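Diluting Concentrated Cleaners: Frequently Asked Questions
Shearer Household Supply, Udness branch
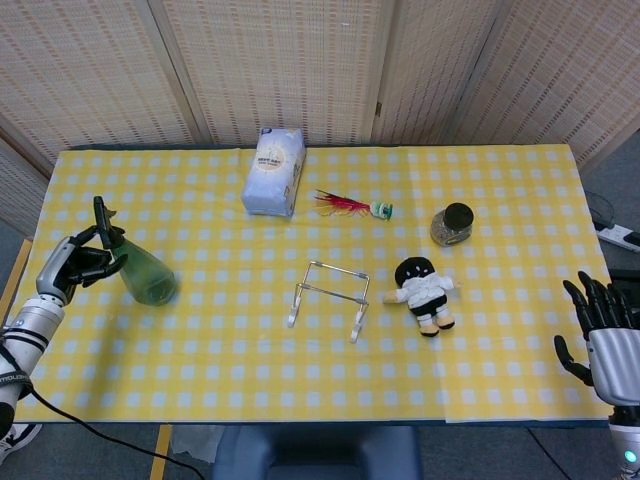
One reader in Ulelton wrote to us that the ratio on her concentrate made no sense to her: she had mixed 1:10 as one part in ten total, her neighbor had mixed it as one part plus ten, and both wanted to know who had it right. The neighbor did. The first answer covers this, and the rest deal with mixing, storing and using diluted cleaners at home.

How do I read a dilution ratio?
The first number is concentrate and the second is water. A ratio of 1:10 means one part concentrate added to ten parts water, for a total of eleven parts. Some labels give a percentage instead. A 10% solution is one part concentrate and nine parts water, so the two are close but not the same.

How do I work out the amount for my bottle?
Add the two numbers of the ratio and divide the volume you want by the result. For 1:10 in a bottle that holds 986 ml when filled to the shoulder, divide 986 by 11. The answer is just under 90 ml of concentrate, and water makes up the remainder. For a smaller batch of 300 ml at 1:4, use 60 ml of concentrate and 240 ml of water.

Which goes in first?
Water, then concentrate. Filling in the other order produces foam, and the bottle looks full before it is. Close the bottle and turn it over slowly three or four times. Do not shake it.

Does the water matter?
For most general cleaners, no. Cold tap water is fine. Hard water reduces the effect of soap-based products and can leave a film on glass and dark counters. The supply in the Traltard district is hard, and customers there may prefer distilled water for glass cleaner. Hot water is not recommended for any product that contains bleach or alcohol.

Can I mix two concentrates in one bottle?
No. Bleach with ammonia gives off toxic gas, and so does bleach with any acid, including vinegar and most descalers. Products that are safe together often cancel each other out. Use one product per bottle.

Can I reuse a bottle from another product?
Only for the same product. Residue stays in the dip tube and the pump after rinsing, and the old label will be wrong. Buy an empty bottle and write on it the product name, the ratio and the date mixed. Never use a drink container.

How long does a diluted solution keep?
It depends on the type.
Diluted bleach: 24 hours. Mix it the day you need it.
Neutral all-purpose cleaner: up to three months in a closed bottle, away from sunlight.
Soap-based cleaner: four weeks. Discard it if it smells sour or shows strands.
Follow the product label where it gives a shorter time.

Is a stronger mix better?
Rarely. Excess detergent dries to a sticky layer that holds dirt. If a surface feels tacky after cleaning, wipe it with plain water and return to the label ratio.

My sprayer has stopped working. What should I check?
Check that the dip tube reaches the liquid and that the nozzle is turned to an open position. If it is still blocked, remove the head, place the tube in warm water and pump until the flow is even. Replacement heads are sold under part number 245. They fit a standard 28 mm neck.

Where do you keep the safety sheets?
Printed sheets for all 106 products we stock are at the service desk. The set was last revised in January. Ask for the sheet by product name and size.

How do I dispose of leftover solution?
Small amounts of diluted household cleaner can usually go down the sink with running water. Undiluted concentrate, drain opener and anything you cannot identify should go to a household hazardous waste site. Contact your local waste service for opening hours.

Page last checked 31st May.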